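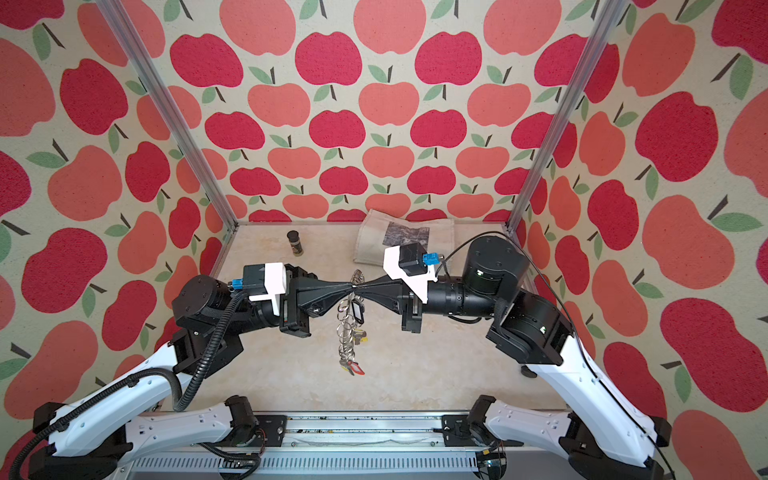 2 min read

The Brarmont Players are bringing back "The Walum Road Supper," the family comedy that filled their little theater so happily last winter, and this time they have given it a full month. Gregor Aitken directs again, with Finlay Lindsay returning as Uncle Wumbei – a retired tuba teacher who arrives for dinner and can't be persuaded to go home.

Readers who caught it before will find a new second act, a bigger kitchen set and a good deal more singing, which Aitken says the cast had been begging him for since the first read-through. The show opens in December at the Miruvmont Theater, which seats 348, and curtain is at 7:30 p.m. every Saturday. Tickets are $20 at the door, and there will be cider in the lobby at intermission.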